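Reviews / Classroom software

Denico Arm Simulator: a term with the Starncombe robotics club

Posted in April by Muchen Hou

We bought the club license for Denico at the start of the term, after our one real arm was out for repair for the second time. It comes with 13 seats, enough for everyone who turns up after school, and it runs on the same old laptops we use for everything else.

Setup took one afternoon. The installer asks for a license key on every machine, and there is no way to push it out to all of them at once. After that the students log in with a nickname and pick a room.

The exercises are the best part. There are 52 of them, starting with single joint moves and ending with full pick and sort jobs. Most of our group got stuck at exercise 4, where you have to open the gripper and bring one finger down over a small piece without touching the table. The hint text is no help there. I ended up drawing the joint angles on the whiteboard.

The graphics are plain – flat colors, soft shadows, a few blocks on shelves. The students did not mind. What they did mind was the camera, which jumps back to the default view each time a program is restarted.

Scripts can be saved and shared, and error messages give a line number. The scoring is odd. One pair got 3856 points for a run that dropped two pieces, and I still can't find the formula in the manual.

We looked at Fang as well. It has better physics but costs more per seat, and the editor is harder for beginners.

I would buy Denico again for ages twelve and up. We are using it to practice for the Zustville meet, and the sorting task is next on the list.

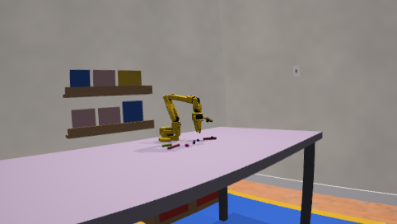

Yellow arm, gripper open, with the small pieces laid out on the table.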